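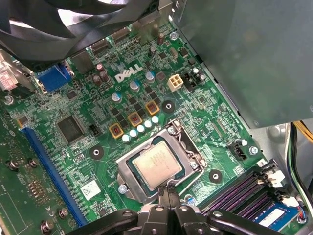 Typhoid booster timing, Nyanda trip

kheri_m
Leaving in February. Last typhoid shot was the injectable, 2 years ago. The clinic in Cluson says redo it now. Is that early?

ustgate441
The injectable is usually repeated every two years if you're still exposed. Not early.

P. Urio
Depends on the product. The oral capsules run longer in the US, five years. Check which one is on your card before paying again.

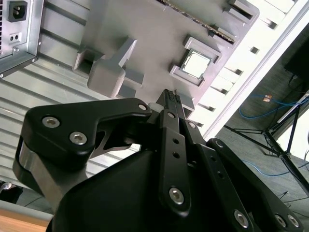 They also have to stay in the fridge, and the last capsule goes down at least a week before travel.

kheri_m
Card says injectable.

ymaksymiv
I'd skip it for a short hotel stay – food and water hygiene does most of the work.

ustgate441
Disagree. Neither vaccine is complete protection, so you do both. Resistant strains make treatment harder.

ymaksymiv
Fair on resistance. Still a low risk for a week.

kheri_m
Three weeks, rural. Booked for Thursday. 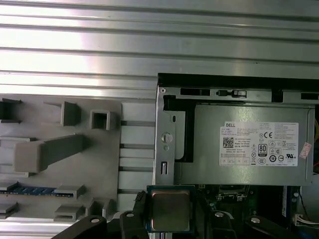

Metal panel and gray plastic shroud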